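Ticket 600-16: Clelirum trip planner drops the return ferry
Status: Reopened (again)
Product: Prollora itinerary sync
Priority: Low, according to you

Original report
I booked a long weekend in Stendstead through Clelirum: train down, ferry across, 3 nights at the Kowalczyk guesthouse, ferry back. Everything synced to Prollora except the ferry back. According to my itinerary I arrive on the island in February and live there now.

Steps tried
1. Logged out and in. Same result, plus a cheerful welcome email.
2. Deleted the trip and imported it again. Now I have two trips, both one-way.
3. Added the return ferry by hand. It saved, then moved itself to 12 hours before the outbound one.

Reply from support
Thank you for reaching out! Please check that your destination is a real place and that your device is connected to the internet.

My reply
It has a lighthouse, a fish shop and a parking problem. I'm satisfied that it's real. The internet is also fine. 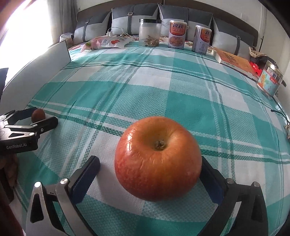
What I've noticed since is that the missing leg only goes missing when the guesthouse checkout and the ferry fall on the same date. I moved the checkout back a day as a test and the ferry showed up at once, correct time, correct pier. Moved it forward again and off it went.

Reply from support
We've passed this to the sync team. As a workaround, could you leave a day earlier?

My reply
I could, but I've paid for the third night – and the breakfast, which people cross water for. 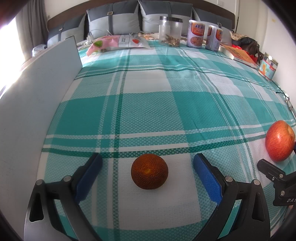 Update, 16:00
Found a better workaround. If you open the guesthouse booking and clear the checkout time (leave the date alone), then pull down to refresh, the return ferry comes back and stays put. Tried it on my phone and on the laptop. The duplicate trip is still there and can't be deleted, only "archived with love."

Please keep this open until the checkout time can be filled in again. The ferry confirmation from Clelirum is attached, and I'm printing a copy.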